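Search this board
Advanced search

Arnby water theft case: why was the charge reduced?

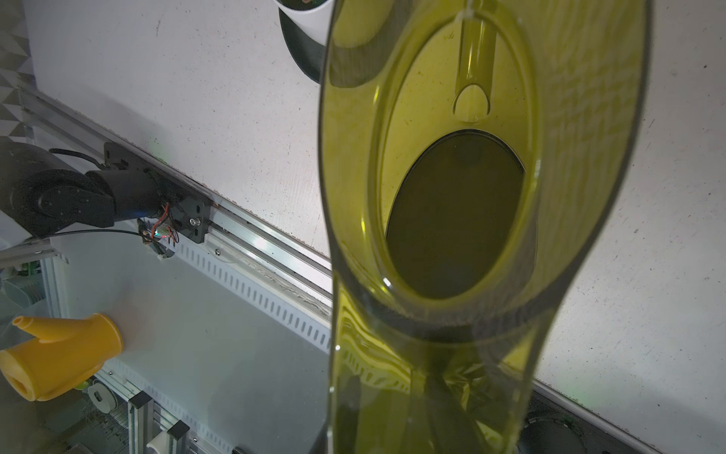
ARNBY, 21 Oct 2009

mapledocket
The county court accepted a plea yesterday from the former night supervisor at the Oromum pumping station. Original charge was felony theft of copper fittings plus tampering with a public utility. He pleaded to receiving stolen property and got 90 days, suspended. Does anyone know why tampering was dropped? The police report lists 6 valves removed from the north line.

kstreet_44
Tampering requires intent to interrupt service. Service was not interrupted. The north line had been out of use since last December. The prosecutor would have had to prove he believed it was live.

mapledocket
He signed the shutdown log. He knew it was out of use.

kstreet_44
Then you have answered your own question.

relay_box
Disagree with both of you. The statute covers "impair or render unfit," and a standby line counts. The state appeals court has read it that way before. I think the problem was evidence. The valves were recovered at the Skakico scrap yard with the serial tags ground off. Without the tags you cannot place them on the north line.

kstreet_44
Do you have a citation for the appeals case?

relay_box
Not at hand. I will look.

tjb_arnby
I sat through the hearing. The defense attorney, Enda Flanagan, raised chain of custody first and intent second. The yard receipt was for $1038 and had no seller ID on it, only a plate number. The judge asked the prosecutor twice whether the plate had been run before or after the arrest. It was after.

mapledocket
That would do it. Was restitution ordered?

tjb_arnby
Yes, for the receipt amount. Replacement cost was not included.

relay_box
Replacement cost is the correct measure for a utility. The county should have objected.

kstreet_44
Not on a receiving plea. He is liable for the value of what he received. The county can still file a civil claim.

Recent threads
Anghel Street burglaries: second arrest
Skakico yard license hearing moved
Bail schedule changes, county court
How to request a police report

Reader comments (3)

Dale: The yard should be charged too. No seller ID is a violation by itself.

northline: I worked there 8 years. The shutdown log was never locked up. Anyone could sign it.

P. in Arnby: Did relay_box ever find that case?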